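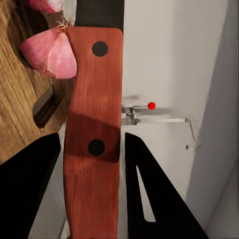
Collecting Demonstrations in the Simulated Kitchen

This page sets out the procedure for recording demonstrations in the Varico kitchen simulator for the Gerncombe manipulation set. It applies to all operators, including those who have already recorded on the physical stations. Operators must complete the Clendari controller tutorial before starting.

Before the session

Log in to the simulator and open the task sheet assigned to you. Each sheet lists one task, one starting layout and the number of demonstrations required, normally 10. Confirm that the layout name on the sheet matches the name shown in the session window. If the two differ, close the session and report the mismatch to the data desk.

Set the view to the wrist camera. The learning system receives this view during training, and operators are expected to work from it for the full demonstration. The overhead view may be used to check the layout before recording begins.

Recording a knife task

1. Start the recording and hold the arm still for one full second.

2. Bring the gripper over the handle with the fingers open, one on each side of the wood. Line up the fingers with the length of the handle between them. The dark rivets are a useful guide to its direction.

3. Check the clearance on both sides. When food is lying against the handle, as an onion piece often is, approach from the end of the handle that is free.

4. Close the fingers in a single motion. Do not open and close repeatedly to improve the grip. If the first attempt fails, back away, pause and approach again. A clean second attempt is a valid demonstration.

5. Lift, carry out the task on the sheet, and release. Hold still for one second before stopping the recording.

Shadows in the simulator can be very dark and may fall across the handle. Operators should not change the lighting to remove them. Lighting is varied on purpose between layouts.

Labeling

Mark each recording as success, recovered or failure. "Recovered" means that the task was completed after at least one missed grasp. Failures are kept and must not be deleted. The current set holds 1,151 recordings, of which 68 are marked as failures, and both groups are used in training.

Submitting

Upload the session to the Magnusson archive by 4 p.m. Sessions received later are reviewed with the next batch. Recordings returned by a reviewer carry a short note and should be repeated under the same layout name.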